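Bottle notebook — Sunday, late morning

Siiri Kemppainen dropped off the last bag of empties yesterday, so I finally have enough to sort the caps properly. I'm starting a fresh page because the old one has coffee on it and I can't read my own column headings anymore.

Where we are: the Saarela drawer insert has to hold whatever people have in their bathroom cabinets, and that turns out to be a wild mix. Tall ones, squat ones, the amber kind, the white kind you can't see into at all. Heather wants one divider that fits everything. I want two and a spacer. We've been going back and forth on this since April and I'm not giving up the spacer!

Spread a batch out on the gray table before lunch to look at shapes and caps together. Some standing, some on their sides, caps on and caps off — I wanted to see how much room a bottle takes when you just set it down any old way, the way you do at six in the morning. The light blue one with the red and pink capsules in it is my favorite so far. You can tell at a glance how full it is (somewhere near two-thirds), and with the white opaque ones you have to pick them up and shake.
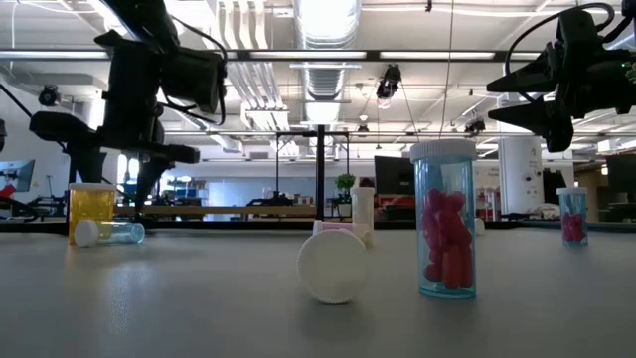 Caps

The big white ridged cap will stand on its rim, which is cute and also a pain, because it means it can roll. Note for Ville: the cap tray needs a lip. I'd try 4 mm first and go up from there if it looks stingy. My first sketch had a flat tray with no edge at all, so scrap that one.

Ridges are good, by the way. Marjatta's hands are bad in the mornings and she says she'll take a ridged cap over a smooth one every time, and a wide one over a narrow one. I'd like to get her in with the Curnitz samples too before we settle the finger gap.

Lying down or standing up

I keep leaning toward standing. A bottle on its side hides its label half the time, and then you end up turning all of them over to find the one you want. But the shallow drawer (the Bralovden one) may not be tall enough for the tall ones with caps on. Sointu has the drawer drawings, I don't. Ask her.

To do

Measure cap widths, all of them, write them on tape this time
Lip test, 4 mm and then 10 mm
Get drawer height from Sointu
Peel the rest of the labels (dish soap and a long soak, the hair dryer was a mess)
Find the lid for the sample bin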